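4.2 Ratification and the joint technical annexes
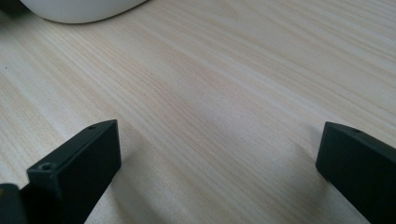 Figure 3. Light-coloured wooden tabletop.

Veronika Lehner

The border trade agreement between Dusereo and Narna was signed in April, and both parliaments took it up in the same sitting period. The text itself is short. Most of its practical content sits in the annexes, which were drafted by officials and may be changed by an exchange of letters between the two foreign ministries. Bélanger has argued that annexes of this type weaken parliamentary control, as members vote on a general framework and have little say over the rules that traders will meet at the crossing. The record of the Dusereo debate gives some support to this view. Of the 64 questions put to the minister, 13 concerned the annexes, and most of these were answered by reference to later consultation.

The fisheries annex has drawn the closest attention. It sets out a shared licence for small boats working the strait and allows either party to inspect landings at the other's ports. The register opened with 346 licence holders, the greater part of them from the Narna side. Dusereo officials described the imbalance as a matter of timing, while boat owners on the southern shore told us that the forms had been issued in one language only. Both accounts may be correct. The ministry has not published the dates on which the forms were sent out.

The forestry annex is less detailed. It commits the parties to exchange export records and to recognise each other's felling permits, but it names no body to settle disputes. Under the earlier arrangement, complaints went to the joint commission at Sonotholm, whose rulings were advisory. The new text neither renews the commission nor ends it. Staff there continue to receive complaints and forward them to the two capitals, where they are handled under national law.

Our reading of the 3776 pages of released correspondence suggests that this gap was known to the drafters. An early version contained a clause on arbitration, which Narna accepted and Dusereo asked to defer. The reasons for that request are considered in section 4.3.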